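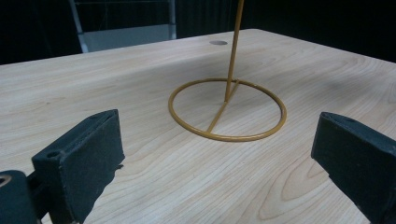 Stivundale Makers' Club | Metal and Small Furniture Group

FOR IMMEDIATE RELEASE: August

Stivundale club puts its yellow stand into a proper run, and you can order one

Hello from the workshop! I'm Dwynwen Llewellyn, I look after the metal and small furniture group at Stivundale Makers' Club, and I've been given the job of writing our press release because I'm the one who won't stop talking about the stand. So, the news first. From this August we're taking orders for the Wullberg, our mustard-yellow metal stand, in a first run of 40. After a very long time of making one-offs for each other and for people's aunties, we're finally doing something in a batch, and I'm a bit giddy about it.

For anyone who hasn't come across it yet, the Wullberg is about as plain as a stand can be. There's a flat ring that sits on the table, a straight bar running across the inside of the ring, and a tall upright coming up from where the bar meets the ring at the back. It's all thin round rod, and it's all the same glossy yellow with a touch of gold in it. You can see straight through the middle to whatever it's standing on, and on a pale wooden table with a bit of wavy grain to it I think it looks smashing (I would say that, I know, but other people have said it too and they weren't all related to me).

We argued about the base for months. The first one I made had a solid disc, and it was steady enough but it looked like something you'd hang a sign on in a car park. Then we tried three little feet, which scratched everything. The ring was a doodle on the back of a delivery note. I bent one up that same evening, put it down on the bench and thought, well, there we are then! The crossbar came after, when we wanted somewhere sensible to fix the upright. I like that it doesn't go through the exact middle. It cuts across to one side, and it gives the whole thing a slightly jaunty look.

And then there's the colour. We started out in black, as everyone does. Somebody had half a tin of yellow left over from doing a gate and we used it up on a spare, only to see how the paint took to the rod, and from then on every person who came through the door picked up the yellow one. We've gone through quite a few shades since, from custard to something that looked frankly medicinal, and we've settled on a mustard that we mix ourselves and have named Inthanon. It'll be the only colour in the first run. I've had requests for green and I'm thinking about it, but please don't hold your breath.

What do you put on it? Well, the upright is the clever bit, or the bit that lets you be clever. We make the tops separately and they slide on, so you can change your mind. There's a hook for hanging things from (I've got a string of dried orange slices on mine, and at Christmas it'll have a star), a clip for a recipe card or a bit of knitting pattern, and a small cup for a candle. The hook comes with every stand and the other two are extra. If you've got an idea for another top, please tell us, we love that sort of thing and we'd far rather make something you'll use than guess.

A word about tables. The ring sits flat, so it wants a flat surface, and an old farmhouse table with a dip in it will make it wobble a little. Desks and worktables are grand. I've kept one on the table by my sewing machine all summer and it's had wool, ribbons and a damp tea towel hung off it at one time or another, and I've only had to wipe it down. A soft cloth is all it needs. Please don't scrub it with anything gritty, or the shine goes and I shall be sad.

Every stand in the run is being made here by members of the group, with the rod cut, bent, joined and painted in our own workshop. The joint where the ring, the bar and the upright all come together is the fiddly part. It's small, and it has to be tidy, and you can't hide a bad one under the paint however thick you put it on. I've learned more about patience from that one little weld than from anything else I've done with my hands. We're doing them in small lots, which means the first orders will go out before the last ones have even been bent, so it really is worth getting in early if you want one for a birthday.

We're also launching a little companion piece alongside it, the Trakton, which is the same ring and bar with a much shorter upright. It was meant for windowsills where the full one won't fit under the catch. It'll be made to order to begin with, in the same yellow, and we'll see how people take to it before we do any more.

Money from the run goes back into the group. We'd like a better bending jig, first of all, and then a second set of evening sessions for beginners, as the present ones fill up very fast and I hate turning people away. If you've never picked up a piece of rod in your life you're just the person we want. You'll go home with something you made yourself, and it might even stand up.

If you'd like to see a Wullberg before you order, come along to our open evening at the workshop in August, from 7pm. We'll have finished stands out on the tables, all three tops to try, and a bare unpainted one so you can see how it's put together. I'll do a bit of ring bending for anybody who wants to watch, and there'll be tea and whatever cake turns up. Children are welcome so long as they've got a grown-up and closed shoes.

To order, ask at the workshop desk for a form or get one from the club's web page. Put the word Wullberg or Trakton at the top, say which tops you'd like, and tell us whether you're collecting or want it posted. The upright doesn't come apart, so the parcel's a long awkward one and posting costs a little more than you might expect. Collecting is free, and you get to have a nose round.

Press and shop enquiries: please ask for Dwynwen Llewellyn, Metal and Small Furniture Group, Stivundale Makers' Club. I can lend a stand for photographs if you promise to bring it back, and I'm always happy to chat about it over the phone, mornings are best.

ENDS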